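Fleveck open day gives visitors a look at robot arms in the kitchen

Visitors to the Fleveck workshop in Cormier got a close look at tabletop robots on Tuesday, when the group opened its doors for an afternoon of demonstrations and short talks.

The open day ran from 1 p.m. until early evening and drew 296 people, according to the sign-in sheets at the front desk. That is the largest turnout since Fleveck moved into the former Noment packaging building on the east side of town. Admission was free, and school groups were given the first hour.

Most of the interest was in the back room, where staff ran a robot arm over a white table set with toy food and kitchen items. The work is part of a project called Wultska, which looks at how an arm can be taught to handle everyday objects through repeated practice. Staff said the project is meant to help with small household jobs such as clearing a table or putting dishes away.

Visitors stood behind a taped line and watched in groups. A screen on the wall listed the task being tried, and a staff member at the keyboard took questions between runs.
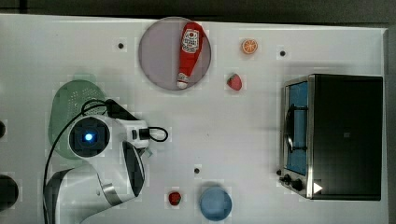 The arm over the demonstration table, with the plate and ketchup bottle at the top and the toaster oven at right.

Each run was kept short. The arm was given one instruction at a time, and the table was reset by hand before the next group came in. Staff said the items are moved to new spots between runs on purpose, so that the arm does not simply repeat the same motion.

Fleveck said Wultska has collected 500 practice runs on kitchen tasks so far this year. A run that ends with an item dropped or put in the wrong place is kept along with the others and marked as a miss. The group plans to share its notes with two other workshops in the region.

Several visitors asked how hard the arm can squeeze. Staff answered that grip force is limited in the software and that the arm stops when it meets more resistance than expected. Others wanted to know about price. Fleveck does not sell the arms and gave no figure, saying the setup is used only for research and teaching.

Round items drew the most questions from younger visitors, who wanted to know why a small ball-shaped toy should be harder to pick up than a bottle. Staff explained that a two-fingered gripper has very little surface to hold on to – and that a small error in position can send the toy rolling.

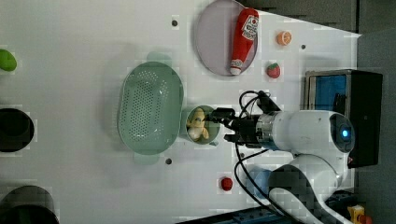 Workshops and next dates

Alongside the demonstrations, Fleveck held a beginner session in the front room with 52 places, all of them filled before the doors opened. Participants wrote a short set of commands and tried them on a simulated arm. A handout from the session is available at the front desk during regular hours.

Two talks were given in the afternoon. The first covered how practice runs are recorded and sorted. The second dealt with jobs in automation and the training courses offered locally, and was followed by questions on apprenticeships and evening classes.

Parking was tight for much of the afternoon – the lot behind the building holds 100 cars – and some visitors were sent to the overflow area across the street. Fleveck said it will put up clearer signs next time.

A second open day is planned for August, with the same back-room demonstration and a longer beginner session. Registration for the session will open at the front desk and by phone one month ahead. The demonstrations do not require registration, but school groups of more than ten are asked to call first so that a time can be set aside. Children must be accompanied by an adult in the back room.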